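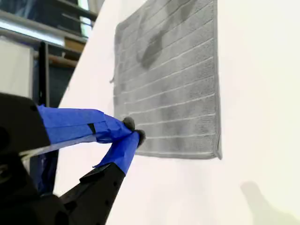 Brenstead launches towel reuse program for shared kitchens

Brenstead will begin supplying washable gray microfiber towels to shared kitchens and workrooms in July, replacing paper rolls at 19 sites. The first delivery covers 585 towels.

Each site will receive its towels folded and ready to put out. Used towels go back to the Marnix laundry, where they are washed, checked at the hems and folded again.

"People wipe down a table many times a day, and a paper roll goes fast," said Archana Dixit, program manager at Brenstead. "We wanted a towel that folds small and can go straight back into use." 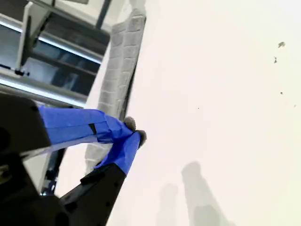

Towels are folded lengthwise into a narrow strip so that more of them fit on a shelf. Staff at each site will get a one-page folding guide. Towels with frayed edges will be set aside and used for floor cleaning.

The program was tested at the Kitum building, where 239 towels were in use for 30 days. Bilal Atallah, who runs the kitchens there, said the main request from staff was for more places to leave used towels. 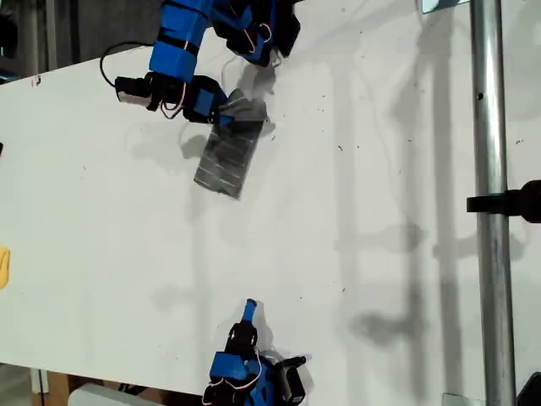

How to take part

Sites that want to join the second delivery can contact Rima Shboul at the Brenstead supply office. Orders include towels, the folding guide and weekly pickup.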